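Tirkthorpe Handling Laboratory: Workshop Notebook
Oct 12, 2020. Entry by Randi Tveit. Two-arm handling, soft items.
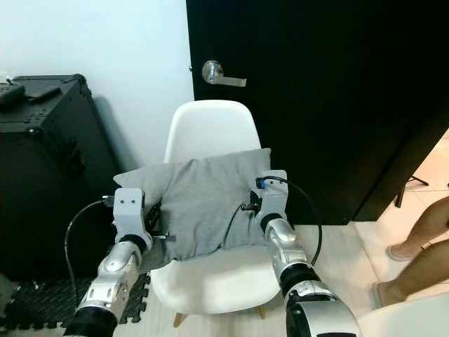
1. Cables
A cable lying across the item counts as a contact risk under section 3 of the house rules. The second cable on the right gripper rests on the pillow when both brackets are closed on it. It is to be clipped back to the arm before the next lift. Loops standing clear of the arm are permitted, provided the operator has checked them through the full reach. Hryhorii Nechyporuk to fit clips and initial the sheet.

2. Persons near the arms
The present wording asks for "suitable footwear" and is too weak. Proposed text: closed shoes shall be worn by every person on the same floor area as the arms, including anyone passing through the doorway. Bare feet are not acceptable at any time while the drives are live.

3. Door
The door behind the work is to be fully shut or fully open during a run. Ajar is to be recorded as a fault. Olga Domínguez asks whether a floor line would serve as well; left open.

4. Squeeze limit
Soft goods remain at setting 29 until the July figures have been checked again. Shakuntala Dwivedi holds the log (sheet 74). Any change requires two signatures.

5. Outstanding
Equipment cases to have their tops cleared before a run. Draft of sections 2 and 3 to Dzintra Jaunzems for comment.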